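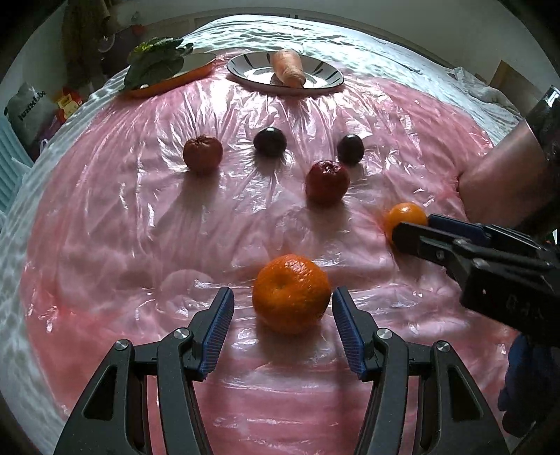 Keeping a small kitchen freezer in order

Posted 04/12/2019

My freezer has only three drawers and it is older than my marriage. When we moved to Wadaldale I wanted to buy a bigger one, but the place between the wall and the stove did not allow it. So I had to learn how to use the small one well. I wrote these notes first for my sister and then I thought maybe other people can use them too.

Wrapping

Wrap the food tight. Air is what makes the gray dry spots on meat and the ice crystals on bread. I put plastic film directly on the food, press with the flat hand from the middle to the outside, and then turn the package and do a second layer in the other direction. Wrinkles in the film are no problem, but big pockets of air are.

For a longer time than one month I add a freezer bag over the film. Push out the air before you close it. You can lower the open bag slowly into a bowl of water, and the water pushes the air up. Keep the opening dry.

Film comes off the roll better if the roll is cold. I keep mine in the refrigerator door, and my mother-in-law still puts it back in the cupboard when she visits.

Portions

Freeze the amount you will cook in one time. I used to freeze ground meat as it came from the shop, 700 grams in one block, and then I needed the half of it and had to stand there with a knife. Do not do this, I have a scar on the thumb. Now I make flat packages, not thicker than my finger. They freeze faster, they thaw faster, and they stand in the drawer like books.

Soup I freeze in a bread pan lined with a bag. When it is hard I pull the bag out and close it, and the pan is free again. Leave some space on top because soup grows when it freezes. I lost a good glass jar this way, and also the soup.

Berries go first on a tray, one beside the other, and only after they are hard into a bag. The same for dumplings, sliced bananas and spoonfuls of tomato paste.

Labels

Everybody says "I will remember what it is." After two months, apple sauce and chicken broth look the same. Write the name and the month on masking tape before the package goes in. When the tape is already frozen it does not stick and the pen does not write. The pen lives on top of my freezer, tied with a string.

I also had a paper list on the door for one winter. It worked until December, when guests came and everything was taken out and put in again and no one wrote anything. If your household is more disciplined than mine, the list is a good thing.

Which drawer for what

Top: bread, fruit, and opened bags of vegetables.
Middle: cooked meals and soup.
Bottom: raw meat and fish, always. If the power fails and something leaks, it leaks on nothing.

Put new packages at the back and pull the older ones to the front. It takes one minute more after shopping.

Thawing

Meat thaws in the refrigerator, on a plate with a rim, overnight. A big roast needs more than one night, so plan for it. If you forgot, put the closed package in cold water and change the water every half hour. Not warm water, and not on the counter near the heater - I know that our grandmothers did it.

Bread can go directly in the toaster if you sliced it before freezing. A whole loaf I leave in its bag at room temperature, then seven minutes in a hot oven to bring back the crust.

Defrosting the freezer itself

I do it when the ice on the walls is thick like a pencil. Choose a cold day, pack everything in a laundry basket with newspaper and blankets, and put it on the balcony. Switch off the freezer and pull the plug. Set a pot of hot water inside on a folded towel, close the door and wait. The ice will fall in plates. Do not help with a knife or a screwdriver. The neighbor below us made a hole in the wall of hers, and that was the end of that freezer.

Wipe it with water and a little baking soda, dry it very well, and rub a few drops of cooking oil on the door seal so it stays soft. Mine was getting hard in the corners and a new one from Jaunzems had a waiting time of three weeks, so now I take care of it.

Next time I will write about the pantry shelf and the flour moths - we had them again this fall.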